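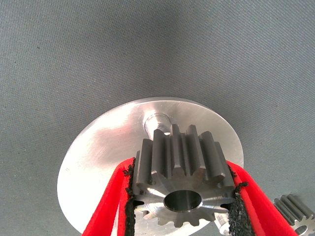

Tallier teaching kit, the hand-guide handle plus the remote leader arm, 400 quid for the pair. Had it since May. Bought it for gear work mostly, getting a robot to put small steel gears onto a shaft by copying me. Short version - good handle, so-so leader, awful manual. The fingers are not from Tallier, I kept my own red ones with the rough black pads, and glad I did, pads like that sit right up against the teeth and you can hold a gear by its sides with the bore left clear to line up. The stock fingers are smooth. Gears slid round in them. Sent them to the drawer.

Hand guiding first. You grab the wrist, squeeze, and push the arm where you want it. Light enough once you've set the arm weight properly (page 19, badly explained, do it anyway). Fine for getting over the disc. Less good for the last bit, becuase your hand is in the way of the hub and you end up craning your neck. Also your hand gets into the wrist camera and then that take is no use to me.

Remote is where I do most of it now. Move the small leader, big arm copies. Bit of lag, you get used to it. No feel at all when the gear touches the shaft, so you watch the teeth and go slow. Took me an evening to stop jamming it.

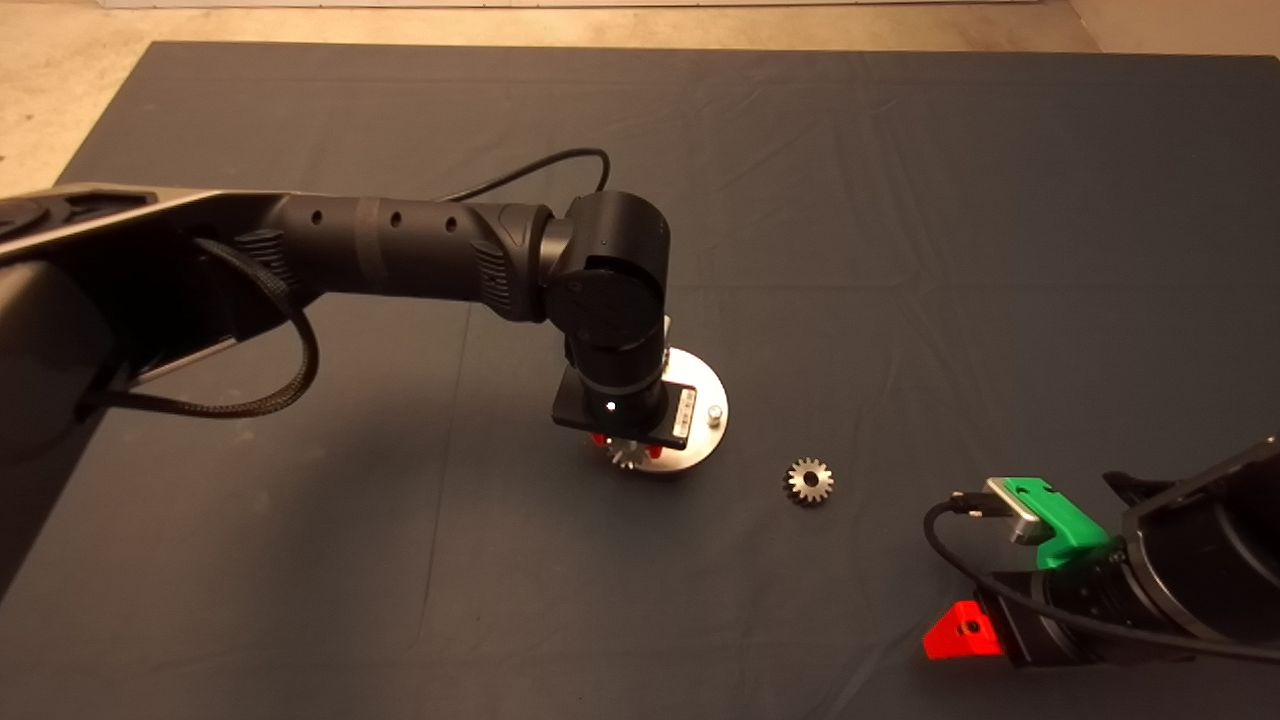

Cable is too short. Had to buy a Nolard extension to sit where I can see both arms and the bench. Put a dark matt cloth down as well, bare worktop threw glare everywhere and shiny parts were bad enough already.

Recording software is Ovinton's, comes with it. Saves each go as its own file, delete the bad ones after. Crashed twice, lost one lot. I did 400 goes for the gear job and it coped, though the list gets painfully slow to scroll. No way to rename in bulk. Why.

Tried the Shek set before this. Nicer leader, better grip on the trigger, but no hand guiding and they wanted 99 for a spare lead. Sent it back.

Would I buy again, yes, for the handle. If you only want remote get the Shek and put up with the prices. Four stars. Would of been five with a longer cable.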